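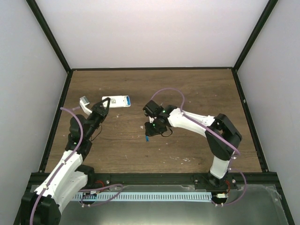
양팔 로봇 작업대, 우리끼리 정한 규칙들

지난 11월부터 작업대 규칙을 다시 쓰고 있다고 했더니 생각보다 많은 분들이 "그거 다 쓰면 보여줘요" 하셔서, 아직 완성본은 아니지만 그냥 풀어 봅니다. 문서 이름은 거창하게 'Reddy 작업대 운용 기준'인데 내용은 A4 네 장이 채 안 돼요. Reddy는 저희 양팔 셀 이름이고요, 같은 구성으로 한 대가 더 있는데 그건 Zundeck이라고 부릅니다. (이름 지을 때 제가 휴가였어요. 제 의견은 반영되지 않았습니다.)

먼저 말해 두자면 저는 안전 인증 쪽 전문가가 아니에요! 법이나 국제 규격에서 요구하는 건 담당 부서가 따로 챙기고, 오늘 얘기는 그 아래층, 그러니까 매일 팔 두 개를 켜고 끄는 사람들이 서로 얼굴 안 붉히려고 만든 약속에 가깝습니다.

1. 상판은 시작 전에 한 번, 물건 바꿀 때마다 한 번 닦는다

제일 시시해 보이는데 제일 많이 싸운 항목입니다. 위 사진에도 나뭇결 상판에 하얀 점 같은 것들이 군데군데 흩어져 있죠. 저런 게 보이면 일단 멈추고 닦자, 이게 규칙의 전부예요. 처음엔 "작업에 방해될 정도면 닦는다"라고 썼는데, 방해되는 정도라는 게 사람마다 달라도 너무 다르더라고요. 저는 점 하나만 있어도 신경 쓰이고 옆자리 동료는 웬만하면 안 보이는 눈을 가졌고... 그래서 판단을 빼 버렸습니다. 보이면 닦는다. 끝.

마른 천만 씁니다. 한번은 물티슈로 닦고 바로 돌렸다가 얇은 종이 상자가 상판에 딱 붙어서 안 떨어진 적이 있어요. 로봇은 잘못이 없었죠. 로그를 한참 뒤졌던 제 오후만 불쌍했습니다.

2. 물건은 한 팔이 맡고, 다른 팔은 기다린다

양팔 셀을 처음 만지는 분들이 꼭 두 팔을 동시에 물건으로 보내고 싶어 하세요. 저도 그랬고요. 멋있잖아요! 그런데 납작하고 가벼운 물건, 특히 카드나 작은 상자처럼 생긴 흰색 물건은 한쪽이 살짝 건드리기만 해도 방향이 돌아가 버립니다. 두 팔이 같이 들어가면 누가 밀었는지도 모르게 돼요.

그래서 규칙은 이렇습니다. 물건에 가까운 쪽이 '담당 팔', 나머지는 '대기 팔'. 대기 팔은 담당 팔과 그리퍼 사이에 맨 상판이 보일 만큼 떨어져 있어야 합니다. 사진에서 왼쪽 그리퍼가 흰 물건 옆에 가 있고 오른쪽은 상판 가운데 위에 떠 있는 게 딱 그런 배치예요. 대기 팔이 담당으로 바뀌려면 먼저 담당 팔이 물러나야 하고, 이 순서는 급해도 안 바꿉니다.

물건을 건네주는 동작은 예외로 두었는데, 예외 조항이 본문보다 길어져서 별도 문서로 뺐어요. 그건 나중에 따로 쓸게요.

3. 케이블은 팔이 가장 멀리 뻗은 자세에서 본다

이건 Brosthorpe 쪽 팀한테 배운 겁니다. 거기는 저희보다 셀을 먼저 굴린 곳인데, 처음 견학 갔을 때 점검표 첫 줄이 케이블이라 좀 놀랐어요. 저희 점검표에선 18번이었거든요!

저희 팔에는 보라색 케이블이 링크를 따라 내려가면서 손목 쪽에서 크게 고리를 그립니다. 그 고리가 너무 작으면 손목이 꺾일 때 당기고, 너무 크면 다른 데 걸려요. 쉬는 자세에서 보면 항상 괜찮아 보이는 게 함정이라, 이제는 작업 중에 나올 수 있는 가장 먼 자세, 그리고 가장 접힌 자세 2가지에서 봅니다. 클립이 하나라도 헐거우면 그날은 시작 안 해요. "이따 고치지 뭐"를 금지어로 지정하고 싶었는데 문서에까지 넣진 못했습니다.

앞쪽 레일 아래 금속판도 같이 봅니다. 배선이 지나가는 자리라 공구를 잠깐 내려놓기 딱 좋은 높이거든요. 그래서 금속판 위 공구 금지! 드라이버든 커피든 안 됩니다. (커피는 원래도 안 됐습니다.)

4. 표시등은 참고만 한다

그리퍼에 초록불이 들어와 있으면 마음이 편해지잖아요. 문제는 너무 편해진다는 거예요. 저희 기준에는 "표시등 색은 손을 넣어도 된다는 뜻이 아니다"라는 문장이 따로 들어가 있습니다. 물건을 바로 놓아 주고 싶어도, 떨어진 걸 줍고 싶어도, 정지 버튼 누르고 두 팔이 다 섰는지 눈으로 확인하고, 그다음에 손. 정지 후 30초 기다리자는 안도 나왔는데 그렇게 길면 다들 몰래 건너뛸 것 같아서 뺐어요. 지켜지지 않을 규칙을 적어 두면 옆에 있는 멀쩡한 규칙까지 같이 우스워지더라고요.

하나 더, 손을 넣는 사람이 버튼도 누릅니다. 남이 눌러 줬다고 믿고 들어가지 않기. 이건 Zundeck에서 서로 "눌렀지?" "응? 네가 누른 거 아니야?" 했던 날 바로 추가됐습니다. 다친 사람은 없었지만 둘 다 한동안 말이 없었어요.

5. 벽 안쪽은 비워 둔다

저희 셀은 좌우와 뒤가 벽으로 막혀 있는데, 밝고 밋밋한 벽이라 그런지 다들 뭘 붙이고 싶어 해요. 메모, 체크리스트, 누군가의 고양이 스티커까지. 전부 바깥쪽으로 옮겼습니다. 카메라로 상판을 볼 때 배경이 날마다 다르면 비교가 안 되거든요. 고양이는 지금 바깥 문짝에서 잘 지냅니다.

조명도 마찬가지로 건드리지 않기로 했어요. 어두운 것 같으면 밝기를 올리기 전에 기록부터 남깁니다.

6. 규칙을 바꾸고 싶으면 금요일에

규칙은 아무나 고칠 수 있습니다. 대신 금요일 점검 때만요. 주중에 불편한 게 생기면 종이에 적어 통에 넣어 두고, 금요일에 다 같이 꺼내 읽어요. 신기한 게, 월요일에 엄청 화내면서 적은 메모 중 절반은 금요일이 되면 적은 사람이 스스로 버립니다. 저도 몇 장 버렸고요.

살아남은 제안은 다음 주 동안 한 셀에서만 시험해 봅니다. 보통 Reddy에서 먼저 하고 Zundeck은 원래대로 둬요. 같은 주에 둘 다 바꾸면 뭐가 달라진 건지 알 수가 없어서요. 예전에 한 번 그랬다가 결국 둘 다 되돌렸는데, 아직도 뭐가 문제였는지 모릅니다. 으으.

아직 못 정한 것들

물건의 시작 위치를 얼마나 엄격하게 잡을지는 여전히 의견이 갈려요. 상판에 표시를 해 두고 항상 같은 각도로 놓자는 쪽이 있고, 조금씩 비뚤게 놓아야 실제 상황에 가깝다는 쪽이 있고. 저는 두 번째 편인데, 비뚤게 놓더라도 어떻게 놓았는지는 적어 둬야 한다고 봅니다. 그 '적는 방식' 때문에 또 얘기가 길어지는 중이에요. 각도기를 들이대자는 분도 계십니다. 살려 주세요.

손가락 부품 교체 주기도 미정입니다. Skellomcombe에서 쓰는 점검표를 받아 보긴 했는데 거기는 다루는 물건이 저희보다 훨씬 무거워서 그대로 가져오긴 어렵겠더라고요. 지금은 작업 끝날 때마다 끝부분을 들여다보고 이상하면 바꾸는 식인데, 1번 항목에서 "사람마다 눈이 다르다"고 그렇게 열을 내 놓고 여기선 눈대중이라니 좀 민망하긴 합니다.

비슷한 셀 쓰시는 분들, 시작 위치 기록을 어떻게 하시는지 댓글로 알려 주시면 정말 감사하겠습니다. 사진으로 남기는지, 표로 적는지, 아예 안 적는지도 궁금해요. 안 적는다고 혼내지 않을게요!

마지막 업데이트: 11월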